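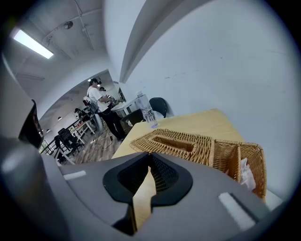
Section 4: Recording your first demonstrations

Okay, the fun part! By now you should have both grippers charged, the Clirell recorder paired, and a table you don't mind hogging for an afternoon. I wrote this section after teaching our own arm to tidy tissues into a wicker basket, so that's the job I'll keep coming back to. Swap in whatever you like, but start with something just as dull. You'll be doing it a lot.

4.1 Before you pick up the grippers

1. Clear the table down to the things the task needs, plus one or two that it doesn't. We leave a water bottle out (cap on, please!) so the robot learns that it can be left alone.

2. Put the basket where you can reach into it without locking your elbows. If your arms are dead straight, your wrists start doing odd things and the arm will copy every one of them.

3. Check that the marker cubes are snug. Give each one a gentle wiggle with your thumb. Any play at all and you go back to Section 3 – sorry, I know, the little screws are a pain.

4. Wipe the faces of the cubes with a dry cloth. No spray cleaner. I took the print half off one that way and had to order a new set from Planside.

5. Turn on the overhead lights and leave them alone until you've finished the session.

Note: People walking about or working in the next room are fine. The Vurkinden software copes with a busy background, and a bit of variety back there does the training some good.

4.2 Recording a take

1. Stand square to the table, one gripper in each hand, and hold still until you hear the beep.

2. Move in at the speed you'd use to set down a full mug. Slower than that and the playback looks like it's wading through honey.

3. Keep your head up if you can manage it. We all lean in when we're concentrating, me worst of all, and a head hanging over the table can hide a cube from the top camera. 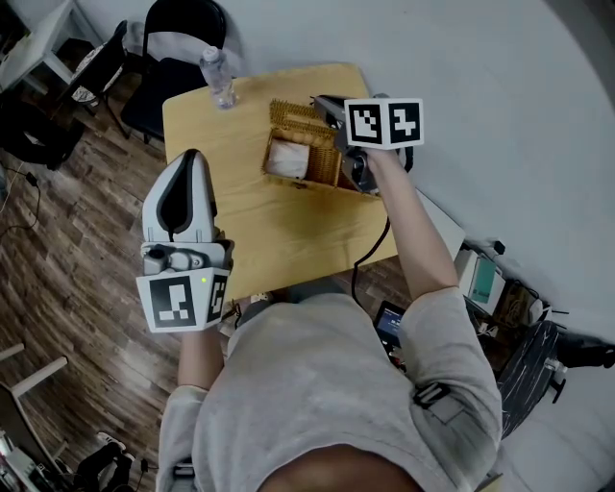

4. Close the fingers on the tissue, pause for a beat, then lift. That little pause helps the software find the moment of the grasp – skip it and you'll be marking grasps by hand later, which is nobody's idea of a good evening.

5. Set the tissue down inside the basket, open the fingers all the way, and back straight out. Don't drag the tips along the rim.

6. Return to your starting pose and wait for the second beep.

Caution: Keep the gripper cable running down off the table and well clear of your feet. If it goes tight partway through a reach, stop, bin the take and start over. Never yank it.

4.3 How many takes?

More than you'd hope, fewer than you'd fear. Our first batch was 65 takes and the arm mostly missed. At 88 it was getting the tissue in but clipping the basket on the way out. The full Medina set, which is the sample project on your memory stick, has 1,416, but that covers lots of different objects and you won't need anything like it for one task.

Shift the basket a hand's width every few takes, and turn it now and then too. I stop for a stretch after 43 or so, when my grip gets sloppy and my takes all start looking the same.

4.4 If a take gets flagged

Yellow flag: a cube went out of view for a moment. Play it back, and keep it if the path looks smooth.

Red flag: tracking was lost. Delete the take and check your lighting before you carry on.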